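### 4.2 Checking the Stoment glare score before you trust it

The Stoment method claims to pick out episodes spoiled by reflections. In our Kumden runs it flagged 39 of 134 episodes, and we are not convinced all of them deserved it. Do the check below on your own bench.

1. Fix the side camera and lock its exposure.
2. Record six short episodes with the lights as they are.
3. Run the scorer twice on the same files and write down both scores.

**Note:** The two scores should match. Ours did not until we set the seed by hand.
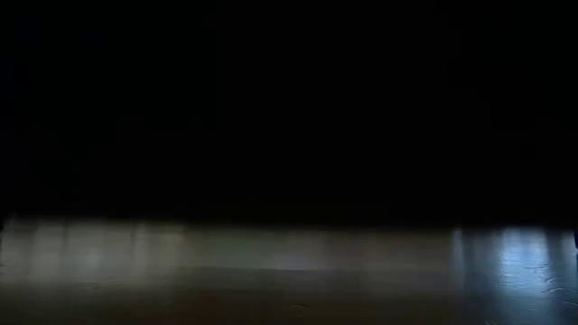 4. Change one light, leave the rest alone, and record again.
5. Compare the new scores with the old ones. A drop tells you the score follows the lighting. It does not tell you the policy will grasp any worse.

**Caution:** Do not delete flagged episodes. The Astley baseline was trained after such a clean-up, and the reported gain has yet to be repeated on the Chung set.

6. Keep the raw scores with the logs.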